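3. Primera puesta en marcha del microondas Lindano

Antes de calentar la primera taza de leche, dedíquele un ratito a este apartado – le prometemos que es corto, y así el aparato quedará listo para muchos años de desayunos.

1. Coloque el microondas sobre una superficie firme y nivelada, a 100 cm del suelo si hay niños pequeños en casa.
2. Deje 4 cm libres por detrás y no tape nunca las rejillas de ventilación.
3. Retire todos los plásticos y cartones del interior.
4. Abra la puerta del todo y pase un paño suave, apenas humedecido, por las paredes y la junta.
5. Introduzca un vaso de agua, cierre la puerta y caliéntelo 60 segundos a potencia máxima.

PRECAUCIÓN: no ponga nunca en marcha el aparato vacío.

Nota: es posible que las primeras veces note un ligero olor. Es normal y se irá solo, aunque siempre viene bien abrir una ventana.
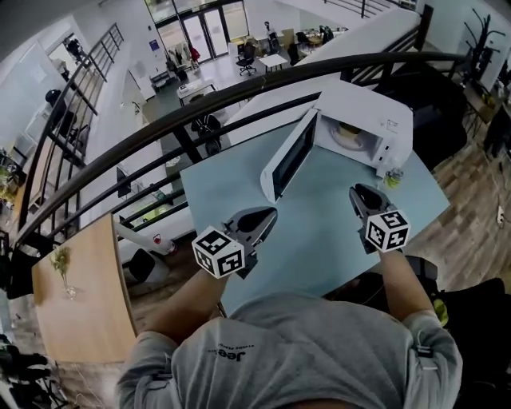 Fig. 4. Microondas sobre la mesa, con la puerta abierta de par en par.

6. Saque el vaso con cuidado (¡puede quemar!) y deje la puerta abierta unos minutos para que se ventile el interior.
7. Ponga el reloj en hora, como se explica en el apartado siguiente.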